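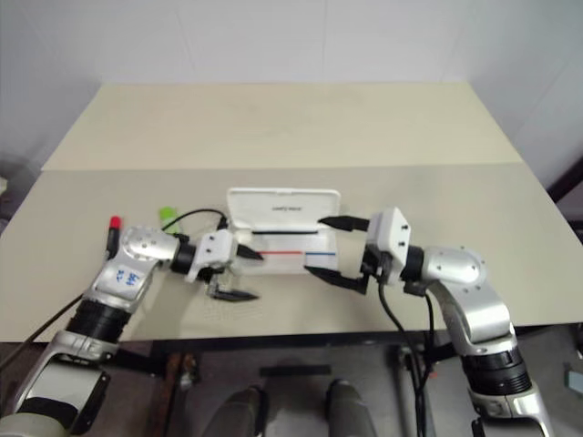

A reader wrote after my October column to say that free returns are the only reason she buys shoes online at all, and that if the stores start charging she will go back to driving to the mall. I believe her. I still think the stores should charge.

I buy plenty online myself. Last year I ordered three pairs of boots from Flanetti, meaning to keep one, and the site all but told me to do it. There was a line under the size chart suggesting I order the size above and the size below. The label for sending them back came already printed. It cost me a walk to the drop-off counter on Balogh Street.

It cost somebody more than that. A box going back uses the same fuel as a box going out, and at the other end a person has to open it, look for scuffs and decide if it can be sold again. Much of that work is in the price of the boots. The customer who measures her foot and orders once pays for the customer who orders four pairs and keeps none, and I have been the second customer.

Jeris, where I buy most of my shirts, began taking $6 off the refund last fall. The comments under the announcement ran to 461 when I looked, and most were angry. I was annoyed too, for a week or so. Then I got out the tape measure, and I have sent back one shirt since.

There should be exceptions. A wrong item or a torn seam ought to go back free, every time, with no argument. People who are hard to fit have a fair complaint, and a store could give everyone one free return per season — Drukeo does this already, though you have to dig through 13 help pages to find it.

What I would drop is the word "free" on the label.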